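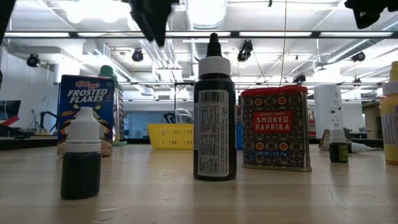
Do I need to be an accountant to apply?

Most of the people we hire have never worked in an accounting office. We teach you the tax rules we need you to know, and we pay you for the training hours.

Nekness is looking for seasonal tax intake assistants for our office in Stustwood. We prepare returns for households and for very small businesses, many of them filing for the first time or in a second language. The season closes at the end of April. After that, two of the assistants can be offered year-round work, if they wish it.

What you will do

You will meet clients at the front desk, check that their wage statements and interest forms are complete, and enter the numbers into our system. You will not sign returns and you will not give advice on deductions. A preparer reviews every file before it goes out. You will also call clients when a form is missing, and this happens every day.

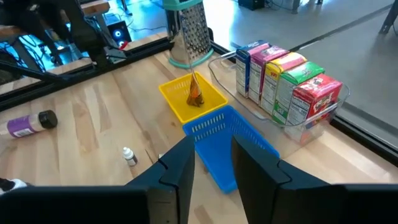 Paper is still a large part of this job. Clients bring receipts in envelopes, in shoe boxes and sometimes in a folded newspaper, and the assistant must sort them before the preparer can start. We sort by type of expense, one container for each type, and a small yellow basket with slotted walls like the one on the table is the right size for a year of pharmacy receipts. Please tell us in your letter if you have sorted documents for other people before, even for your family or for a club.

What we ask from you

You should write and speak clear English. Spanish or Arabic is very welcome. You should be comfortable with a keyboard and patient with people who are worried about money. You must be able to keep private what you read. Evening shifts end at 8 p.m. and each assistant takes 2 of them per week.

What we offer

Training is 90 hours, paid at the same rate as the regular work. Assistants who stay until the end of the season receive a bonus of $2000. We also pay $200 toward the course fee if you decide to study for a preparer's credential later.
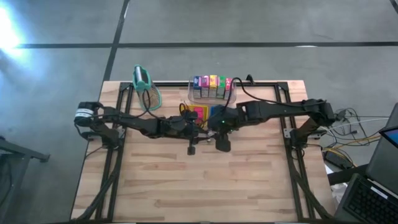
2 min read

How to apply

Send a resume and a short letter to Rania Zoubi at the Stustwood office. One page is enough for the letter. Write in the subject line which shifts you prefer. Sowmya Nadar, who leads the training, will call you for a first talk by telephone, and then we invite you to the office to meet the team. Former assistants may apply again and do not repeat the full training.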